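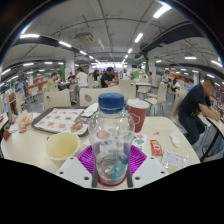

I've been stuck in the Book of Ruth all September, and I don't mind a bit! It's only four chapters (you can read the lot over a pot of tea) but I keep going back to the bit where Ruth turns up in a strange field and simply asks if she can pick up what's left behind. I'd never have had the nerve.

When I moved to Hallovside I went to church for 9 weeks before I spoke to a soul. Then Stella Kaijage plonked herself next to me and asked if I'd like to share her hymn book, and that was me settled. Boaz telling his men to leave a bit extra for Ruth always makes me think of her.

So my question for this week, and I'm asking myself too, is who's standing at the edge of your field? It might be a neighbour, or someone two pews back whose name you've forgotten again.

Our Ruth evenings carry on next Thursday at seven in the Urmont Room, and we'll be on chapter three. Walter Sotelo is leading, so expect plenty of singing. Bring any Bible you like, mine's falling to bits.

Love and prayers,
Isla MacKinnon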